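Getting a wool sweater clean without shrinking it

Cold water, always. Turn it inside out first. Fill the sink, 4 capfuls of wool wash, swish, leave it to soak. No rubbing!! Rubbing felts it and theres no way back.

Drain, press the water out against the side. Dont wring. Roll it up in a dry towel and lean on it.

Dry flat, away from the heater. Turn over at half time. Mine took 4 hours in July, longer in winter obviously.

Cuffs still stretched? Steam them, pat into shape, let cool.

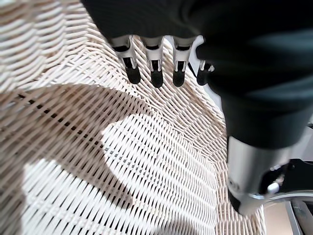
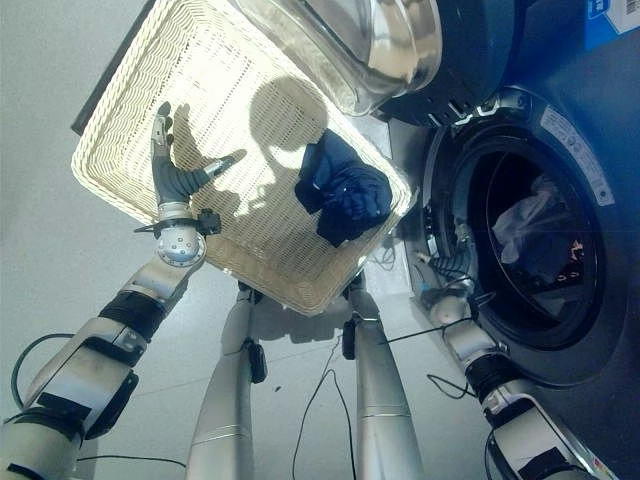
Woven wicker, both shots. Navy cloth in the second.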